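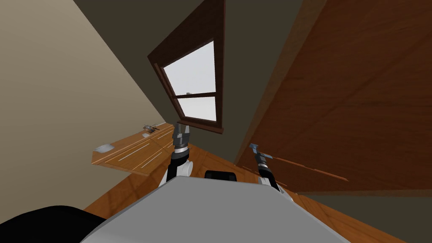
**Walance Home Warmth Pilot, Clokthorpe: second progress report to the Nair Fund**

Period covered: April to October

You asked for a plain account of where the money has gone and whether the work is doing what the application said it would. The first part is easy. The second is harder, and I would ask you to be wary of anyone who tells you otherwise at this stage, including our own installers.

**What was promised**

The application said we would draft-proof older sash windows in Clokthorpe, fit secondary glazing where the owner agreed, and cut heating bills. It also said residents would "feel the difference from day one." I did not write that line and would not have. Most of our fittings were done in warm weather, when the heating was off, so day one told them very little.

**What has been done**

We have treated 270 windows. That meets the target for the period, and I have no complaint about the pace. The bulk of the work was weather stripping along the meeting rails and down the side channels, with new cords where the old ones were frayed. Secondary glazing went into 17 homes, well short of what was planned. Owners liked the idea until they saw the panel. Several said it made the room look like a dentist's office, and a few did not want to lose the sill.

Nine homes dropped out after the survey. The reasons given were mostly ordinary: a sale, a new baby, a landlord who stopped answering email. In two cases the resident told us the windows were fine and the boiler was the problem. Having read the survey notes, I think they were right.

**Does it work?**

We don't know yet. The figures that went around in August showed a large drop in gas use after treatment, and they should not be quoted. They compared spring with summer. Any house in town would have shown the same drop with its windows painted purple.

The pressure tests are better evidence, though there are fewer of them than I would like. Treated rooms leaked less air than before in most cases. The gain was biggest in rooms where the sashes rattled to begin with, and small where someone had already packed the gaps with felt. In a handful of rooms we measured no change at all. The likely cause is air coming up through the floorboards, and no amount of work on the window will fix that.

The comfort survey is weak. The questions lean toward a happy answer ("How much warmer does your home feel?") and the forms were handed out by the crew who did the fitting. I have rewritten it and will have it mailed in the winter round, with a prepaid envelope.

**The Fokuritz sensors**

The application included Fokuritz room sensors in every home. They are installed, and they report temperature and humidity as intended. What they do not record is whether the heating is on, so a warm room could mean a tighter window or a higher thermostat setting. We can get some way around this by asking for meter readings, but only if residents send them. Fewer than half did last time.

I would not buy more sensors. The money left in that line would be better spent on a second set of pressure tests.

**Complaints**

The most common one is that upper sashes are now stiff. Some of that will ease with use and some of it is thick brush strip fitted where the thin one should have gone. The crew has been back to the worst of them - at their own cost, to be fair to them. There was also a run of complaints about condensation on the inside of the glass in bathrooms. A tighter room needs a fan or an open window, and our leaflet failed to mention either. The new leaflet covers it on the front page.

**Spending**

We are under budget, almost entirely because of the glazing shortfall. Please don't read this as thrift. Labor per window has run higher than planned, mainly from paint: old sashes painted shut take far longer to free than the quote allowed for.

**What we ask of you**

- Agree to move the unspent sensor money to repeat pressure tests.
- Let us lower the secondary glazing target. I doubt that a better sales pitch would change the result.
- Hold off on any public statement about savings until we have a full heating season of readings.

The next report is due in March. It will have winter data in it, and if the savings are small it will say so.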